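Whole-body planner keeps choosing a deep bend when unloading a front loader. How do I stop it?

Humanoid, unloading task, lower machine of a stacked pair, basket on the floor under the door.

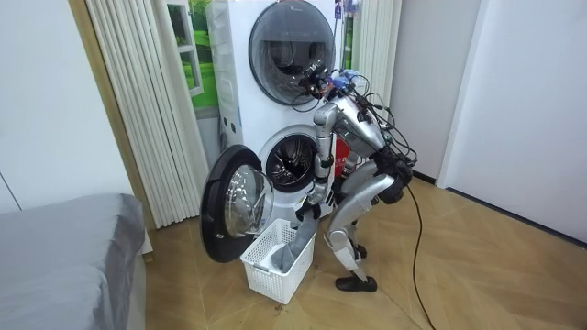 The arm part is fine. Grasp on the cloth, lower it to the basket, release, go back to the drum. My trouble is the posture the solver picks. It folds at the hips until the electronics on top are nearly against the upper machine's door, and I only have 2 cm of clearance in the collision model there. Raising the knee bend weight from 50 to 79 made no difference I could see. We use the Daseck planner with the Josley collision package. Is there a proper way to tell it to squat more and lean less?

Asked in October

3 answers

Answer 1 (accepted)

Weights won't do it if the hip cost is normalised and the knee cost isn't, and in Daseck that's the default. Check the posture block in your config. Set both to the same scale first, then put a hard upper limit on torso pitch and let it find the knees by itself. If it then reports infeasible, move the feet back a bit before you loosen the limit.

Also look at your collision model. Is the wiring in it? Josley only loads what is in the robot description, so loose cables round the shoulders won't be there unless you added them. I put a capsule over the whole lot and padded it.

Answer 2

Had something similar on Larkow. Warm starting was the problem, as it kept falling back to the last posture. Try clearing the seed between grasps. Planning went up to 112 ms per cycle for me but that was fine for laundry.

Comment from the asker: Seed clearing alone gave me the same bend. The normalisation was it. With a pitch limit it squats now, though it sways a little on the way up.

Answer 3

why not just use Maillard, it does all this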